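4.2 What stays out on the counter

I came into this part of the study thinking I'd be writing about cabinets. That was the plan in the Memiscombe proposal, and the first version of our diary booklet had four pages on cabinet doors and only half a page on "other surfaces" (I still wince a little at that heading). Then the booklets started coming back, and people had filled the half page to the margins, written up the side, and in one case stapled in the back of an envelope. So the other surfaces get a section of their own, and the cabinets have been moved to 4.4.

A quick reminder of the material. We had 194 households in the diary phase, all of them in apartments or small row houses, and between them they gave us 743 entries that mention something being put back, left out, or moved to make room. I read every entry at least twice. The second time through I sorted them by the thing and ignored the room, so that a mug that lives on a desk could sit next to a mug that lives by the sink. I'd recommend doing it this way to anyone with a similar pile of paper, though it does mean you need a very big table.

What jumped out at me first was how much of the writing is about holders. By a holder I mean anything whose main job is to keep other things in place where you can see them: mug trees, dish racks, hooks under a shelf, the tall jar with the wooden spoons in it. People wrote about their holders with real feeling! They complained about them, too, but they hardly ever wrote about a cabinet shelf with that kind of warmth. One diary keeper called her mug tree "the coat rack for the cups," and I've been calling it that ever since.

Mug trees and upright plate racks do a similar thing in two different ways. A tree hangs the mugs off short pegs, so each one can be taken without touching its neighbor. A rack stands the plates on edge, one behind the other, and you pull out the one you want. In the diaries, both of them get treated as half storage and half drying, and I had a terrible time coding this. Is a plate in the rack on a Wednesday evening put away, or is it waiting to be put away? Our coding sheet (borrowed and bent from the earlier Camine project) wanted a yes or a no. I ended up adding a third box that just says "lives there."

The arrangement in Figure 3 is a good one to keep in your head for what comes next: a wooden mug tree toward the front, a toaster oven to the left, a wooden rack of plates to the right, all on one table. It covers the three kinds of claim on a surface that came up over and over in the diaries, which I'll call hanging, standing, and squatting. The mugs hang. The plates stand. The toaster oven squats, meaning it takes its patch of surface and everything else has to work around it.

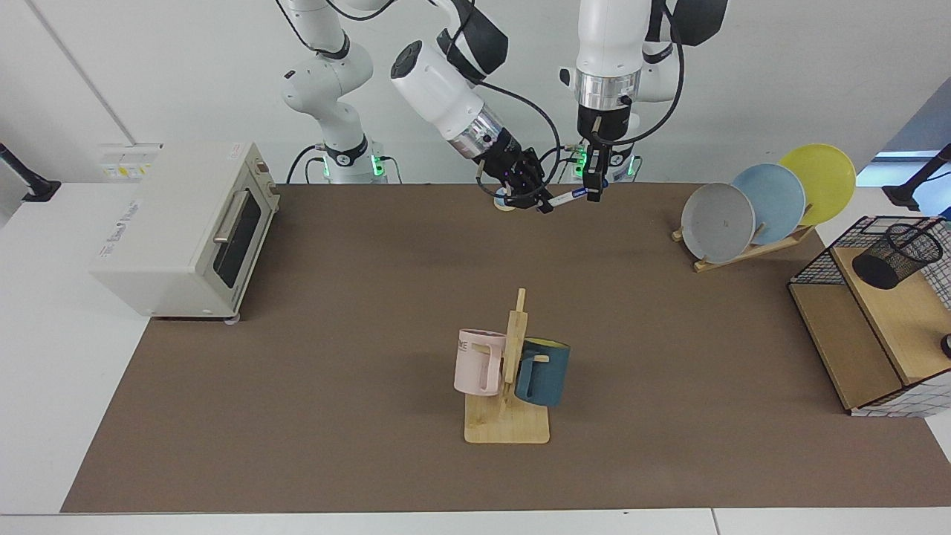

Squatters are the ones people argue about. A toaster oven, a rice cooker, a bread machine, anything with a cord on it tends to get set down once and then stay for years, usually within reach of an outlet, and the diaries are full of small grumbles about it. "I would love that corner back" is a typical line. But when we asked in the follow-up calls whether the thing could go into a cabinet between uses, most people sounded almost offended. It's heavy, the door sticks out, there are crumbs in it, it's used for breakfast and then again at night. The corner is gone and they know it, and they've made their peace by arranging the lighter things so they can be shoved around in front.

And they do get shoved around. Mug trees move more than any other holder in our entries. They get picked up, mugs and all, and carried to the other end of the counter when somebody is rolling out dough, and then carried back, or not. A few people said they take the mugs off first. Far more of them clearly don't, and I'm in that second group myself, with one chipped handle to show for it. The base matters a lot for this. Diary keepers with a wide flat base wrote about grabbing the post and going, while the ones with a small round foot wrote about wobble, and about loading the pegs evenly so that the whole thing doesn't lean. Mugs of different sizes make that worse. Camine had already flagged the lopsided load as a nuisance, and I can only agree.

Plate racks move less, and I think that's mostly about noise. Stoneware in a wooden rack rattles when you lift it, and several people mentioned a sleeping baby or a neighbor below. They slide the rack a little, or they turn it, or they take out the plate that's in the way and leave the rest. Slanted slats came up here as well. Some people love them (the plates lean and stay put) and some can't stand them (the small plates slip down between). I didn't find a pattern to who thinks what.

Color turned out to be a bigger deal than I'd planned for. Plenty of households don't own a matching set of anything, and in those homes each person tends to have a mug, and often a plate, that is understood to be theirs. On a tree or in an upright rack you can spot yours from across the room. In a stack you can't. We asked 100 of the diary keepers directly about this, and 30 of them told us that one particular mug always goes back on the same peg. Nobody had written that rule down anywhere, of course. One family only found out they had it when a guest did the dishes.

I should own up to a weak spot. The diaries came in during February, when people are indoors and drinking a lot of hot things, so mugs are probably getting more ink than they would in summer. The Giltutent group ran their shelf survey in warmer months and got far more about glasses and pitchers. I've left our entries as they are and simply kept the mug numbers out of the comparison in section 5.

The Parisi booklets, which used the same prompts but went to shared student houses, get a brief look next. Holders behave differently there, mainly for the reason you'd guess, that the mugs go to people's bedrooms and stay.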